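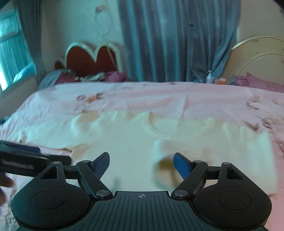

Drying wool jumpers flat: how long is too long?

ewhitelaw
Moved into a north-facing flat in August and I'm struggling to dry knitwear. I wash by hand, roll in a towel, then lay the jumper flat on a rack over the bath. The body is fine in two days but the cuffs and the ribbing at the hem take nearly four, and by then there's a stale smell. The wool is mostly lambswool, one cotton cardigan. Is there any way of speeding it up without a tumble dryer?
Ewan Whitelaw

montecinos
Four days is far too long. You aren't getting enough water out before it goes on the rack. Put it in the washing machine on spin only, in a mesh bag, at 1,000. I've done this for years with lambswool and never had one felt.

Azlan Hutapea
I wouldn't go to 1,000 with lambswool. Felting comes from rubbing and sudden changes in temperature, so a short spin is fairly safe, but the ribbing can stretch if it bunches up on one side of the drum. I use 600 for two minutes and then do the towel.

montecinos
It's in a bag, folded. It can't bunch up. 600 leaves it dripping in my machine.

Azlan Hutapea
Then your machine is different from mine. I lost the neck on a good jumper at the higher speed, and that was in a bag as well.

ewhitelaw
Thanks both. Mine only has 500, 800 and 1,200 so I'll start at 500 and see. Does the cotton cardigan need the same treatment?

surnine
Cotton can take the full spin. It holds more water than you'd think and it will grow if you hang it wet, so still dry it flat. Pull it to length while it's damp, button it up, and measure it against one that fits.

For the smell, the bathroom is the problem. Any room with a window you can open will do better. I put an old towel on the spare bed, lay the jumper on that, and swap the towel after a few hours. Turn the jumper over at the same time.

montecinos
Agree on moving it out of the bathroom. Don't agree on the bed — damp goes through a towel and into the mattress. Use a mesh rack so the air gets underneath.

surnine
Not if it's been spun first. I've had the same mattress the whole time and it's dry as a bone.

Azlan Hutapea
Rack for me too, with a small fan on low pointed under it. Fold the cuffs back once the outside feels dry.

ewhitelaw
Update. Spun the lambswool at 500, then towel, then rack in the bedroom with the window open a crack. Put it out Wednesday morning and it was dry by Thursday night, cuffs included. No smell. Haven't tried 800 yet. The cardigan is going in tomorrow.

montecinos
Try the 800.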